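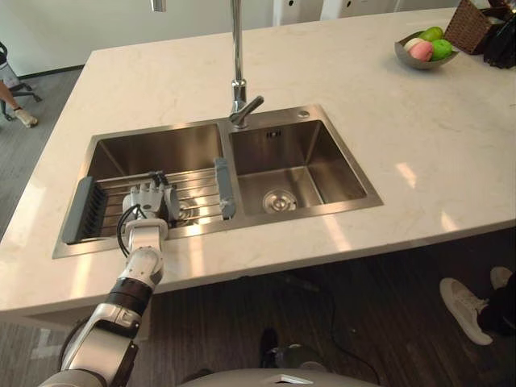
Hand dishwashing

Hand dishwashing is the cleaning of plates, glasses, cookware and eating utensils by hand, normally with water, a detergent and a cloth, brush or sponge. It is practiced in almost all households, including many that own a dishwashing machine, and it remains in use in small restaurants, camps and community kitchens.

Contents
1 History
2 Method
3 Equipment
4 Drying
5 Water use
6 See also

History

Before the spread of piped water, dishes were washed in a basin or tub that was filled from a well, pump or stream. Water was heated over the fire, and the same tub often served for laundry and for bathing. Sand, wood ash and crushed straw were common scouring materials. Ash was valued for its ability to loosen fat, and in many regions it was kept in a crock near the hearth for this use.

Larger houses set aside a separate room, the scullery, for washing and for other wet work. Its sink was typically shallow and made of stone. In the market town of Danier, where many town houses kept their sculleries long after piped water arrived, the word "scullery" is still used locally for any room with a sink, including a bathroom.

Soap made for household use gradually replaced ash. Synthetic detergents, which do not leave the same scum in hard water, came into wide use in the 20th century. Ceramic, enameled iron and later stainless steel sinks followed the introduction of running water to the kitchen itself.

Method

Washing generally begins with scraping. Food left on a plate clouds the wash water and shortens the time for which it can be used. Dishes are then washed in order of soiling: glasses first, followed by cutlery, plates, serving dishes and finally pots and pans. Items with dried or burned food are soaked beforehand.

Practice differs as to rinsing. In some countries dishes are lifted from the suds and left to drain without a rinse. In others each piece is rinsed under a running faucet or dipped in a second vessel of clear water. Where dishes are washed for the public, a third step is often added in which they are dipped in very hot water or in a sanitizing solution. This is known as the three-compartment method.

Cast iron, wooden boards and knives with wooden handles are usually washed separately and briefly, as long soaking may cause rust, warping or cracks.

Equipment

The basic equipment consists of a vessel for water and something with which to rub. Cotton cloths were the usual tool until the cellulose sponge became widely available. Brushes are preferred in parts of northern Europe. Metal scouring pads are suited to bare steel but scratch glass, enamel and nonstick coatings.

Sinks with two basins allow washing and rinsing to be kept apart. The basins may be equal in size, or one may be made larger to hold pots. The Marchetti pattern, named for the foundry that first cast it, has one full basin and one half basin, with the drain of the half basin set 3 inches higher.

Drying 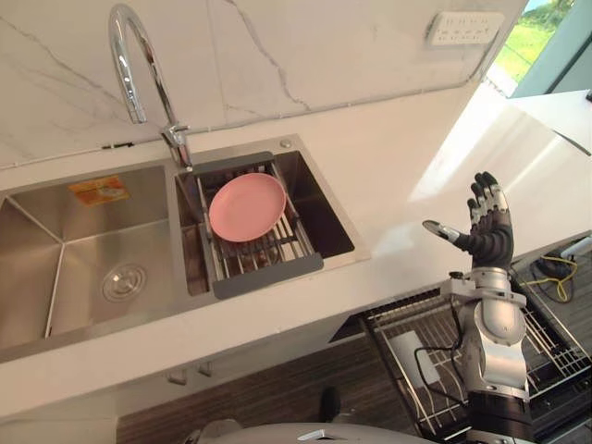
Dishes may be dried with a towel or left to dry in the air. Air drying requires a support that lets water run off and air reach both sides of the dish. Freestanding racks are placed on the counter over a tray or mat, while others are laid across the sink so that the water falls directly into the basin. A rack of the second type may be adjustable in length, with a grid of thin metal rods between plastic end caps, and can span the smaller basin of a double sink while the larger one is left free. Plates are sometimes laid flat on such a grid, as with the pink plastic plate shown. Slotted racks hold plates on edge.

Plastic ware generally dries more slowly than ceramic or glass. It holds less heat after washing, and water tends to collect on it in separate drops.

Wall-mounted draining cupboards, placed above the sink and open at the bottom, are standard in some countries. Dishes are both dried and stored in them.

Water use

The amount of water used depends mainly on whether the faucet is left running. A household study carried out in Nenari and the neighboring district of Beton, published in May 2023, followed 363 households through the washing of one evening meal. Those that filled a basin used an average of 9 gallons. The highest amounts were recorded where each item was rinsed singly. The study did not include households served by wells.

See also

Dishwasher
Draining board
Kitchen sink
Scullery
Washing-up liquid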